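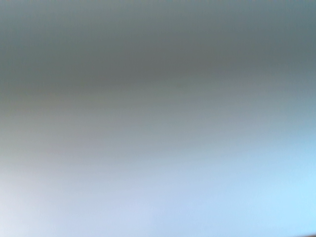

Skominau schrieb:
Also ich muss da mal widersprechen, so lieb ich die Saoirse Sheehan auch habe. Die Jury-Sache bei der Gindon-Gala war für sie kein Karrieresprung. Sie saß da einen Abend lang im grünen Kleid, durfte zweimal was sagen, und danach kam wochenlang gar nichts.

Henríquez schrieb:
Ach, ich sehe das viel milder! Ich war im Oktober selbst in der Halle, mit meiner Schwester, Reihe 20 ganz außen, und wie sie der jungen Sängerin Mut gemacht hat — da hatte ich wirklich Gänsehaut. So etwas merken sich die Leute doch, auch die beim Sender. Und die Rolle in Skiridley hat sie schließlich kurz danach bekommen, oder bringe ich da was durcheinander?

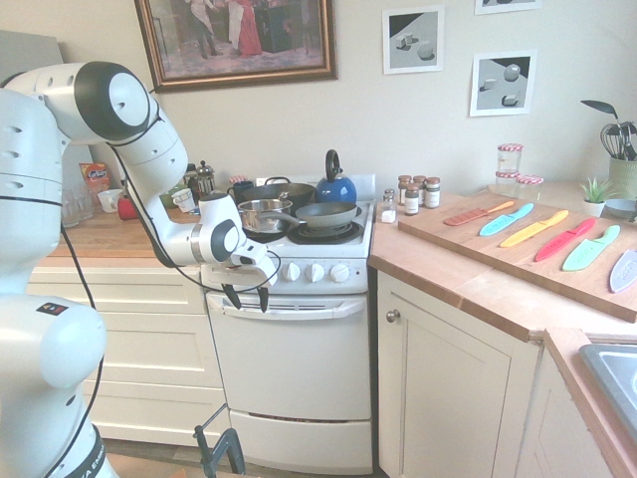 Jedenfalls habe ich mir die ersten Folgen inzwischen zweimal angeschaut, und beim zweiten Mal gefiel sie mir sogar noch besser, gerade in den leisen Szenen mit der Mutter. Den irischen Akzent hört man im Original übrigens wunderbar heraus, die Synchro finde ich leider etwas brav.

Skominau schrieb:
Die Zusage für Skiridley hatte sie schon vor der Gala, das stand damals im Interview. Aber gut, in der Serie ist sie stark, da sind wir uns einig. Nur die Frisur — na ja.

kaffeetante562 schrieb:
Die Frisur ist toll, lasst mir die Frisur in Ruhe! Weiß jemand von euch, ob es eine zweite Staffel gibt? Ich habe Folge sechs noch vor mir, also bitte nichts verraten.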